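3.2 Cell setup and upkeep

The Votholm cell is kept as a simulated twin of the two-arm bench at Narnutton. Same table height, same arm bases, same parallel grippers. Setup is short – load the table, load the arms, home both, then place the object. For the runs in this section the object is a paperback lying flat, near the far end of the table (Figure 4).

Most of the upkeep is in the fingers. Contact settings drift out of step with the real pads, so they get checked again every 80 episodes. A thin book is a hard case: fingertip too high and it slides over the cover, too low and it presses into the table and the solver jumps.

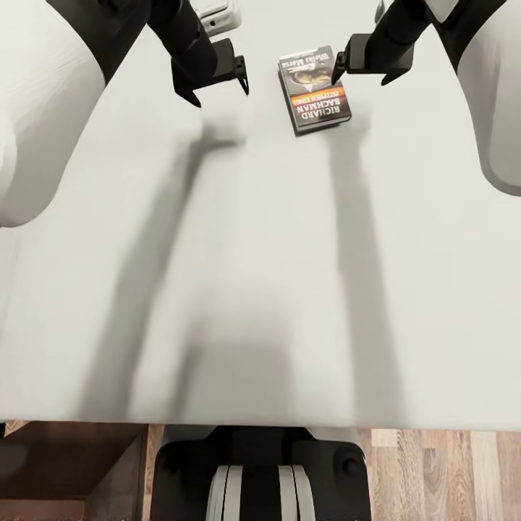

Figure 4. Simulated cell, both grippers near the paperback.

Repair after a solver jump goes in a fixed order. Stop both arms, reset the wrist joints, reload the finger meshes, re-home. Do not reload the table first, it shifts the base offsets and then everthing has to be redone. Emese Mészáros wrote the reset script in June; it handled 17 jumps out of 1000 episodes without a manual restart. Right arm offset still needs a hand check after each reset – cause not found yet. Left arm so far fine. Values are in the Walura log, one line per reset, with the old offset kept next to the new one.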